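Kiveck Handbook for Handheld Gripper Work, second edition: a careful read, with reservations

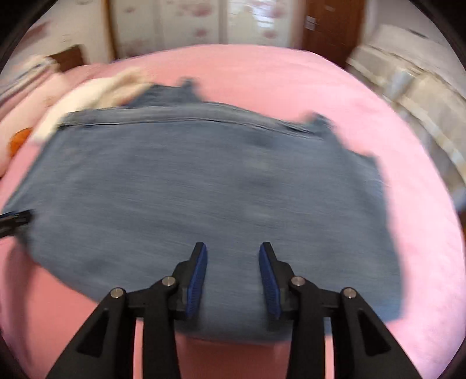
Blue garment on a pink cover, fingers open, a second gripper tip at the left.

Rating: 3 out of 5

I came to the Kiveck handbook in a bad mood, so take that into account. Our shop had been getting along on a two-page checklist taped inside a cupboard door, and the idea of paying for 124 pages of rules on how to pick up laundry with a gripper on a stick did not thrill me. The first edition was padded and bossy. The second is shorter, a little less bossy, and in places useful. It also makes claims I can't square with the work.

Let me start with what holds up. The chapter on starting position is the best thing in the book. It wants the fingers fully open and both tips clear of the cloth before the first move, every time, and it wants the whole garment in view before anyone reaches for an edge. Our old checklist just said "begin near the item," which each person read differently. I had two people working side by side who started so far apart in habit that their recordings looked like two separate tasks. The Kiveck wording fixed that in a morning.

The rule on choosing a grasp point is also decent. Go for a finished edge, a band or a hem, before you go for loose fabric. A band gives you a line to aim at. A bunched-up peak of cloth looks tempting and is easy to pinch, but you have no idea how many layers you've got. I'd have liked more on what to do when the peaks sit right next to the band, as they often do with anything that's been tossed on a bed. The handbook gives that one paragraph and moves on.

Now the parts I don't buy.

Section 4 says to clear the background. Every surface bare, no spare bedding, nothing patterned within view. I understand why a lab would like this. But if the point is for a machine to cope with somebody's bedroom, then bedding piled at the back and a cabinet with red flowers on it are part of the job. The Utero guidelines, which we used before, take the other side and tell you to leave the room alone as long as the item and both tips can be seen. I think Utero has it right, and Kiveck doesn't even mention that there's an argument.

Then there's speed. The book wants a "calm, even pace" and never says what that is. Blur is treated as the operator's fault in every case, with a stern little box telling you to throw the recording out. Fine, but how much blur? A smeared wardrobe door at the back doesn't bother me. A smeared hem at the moment of closing does. Without that difference spelled out, a nervous new hire will bin half a day's work and a careless one will keep everything. We ran 200 recordings past the box's wording and two of us disagreed on so many that we gave up and wrote our own line: judge the cloth between the fingers, forget the far wall.

The two-hand rules are thin. Who moves first, how far the second tip should stay off the fabric, whether it may rest on an edge while the other one works – all of that gets half a page. For folding, that is most of what you need to know. Muriithi's old notes, which are free and ugly and full of typos, cover it far better.

I'm also suspicious of the compliance badge. Pass a 24-question test and you can call your team "Kiveck-ready." The test is all definitions. I passed it before finishing the book. No one checks that you can lift a waistband without dragging the sheet along with it, and I know which of the two I'd rather see on a certificate.

A small gripe: the index is useless. "Hem" isn't in it. "Hygiene" is there twice.

Print quality is okay and the spiral binding lies flat, so it can stay open beside the bed while you work. The pages wipe clean. There's a downloadable version as well, but it's locked to one device, so I'd stick with paper.

Should you get it? If you have several people and no written rules, yes, for the first three chapters. If you already use Utero, borrow a copy and take down the starting-position page. If you work alone, skip it and read Muriithi. I've kept ours on the shelf with Section 4 crossed out in pencil, and I'm waiting to see what Nasurard does with the draft they've promised for September before I spend any more money on this.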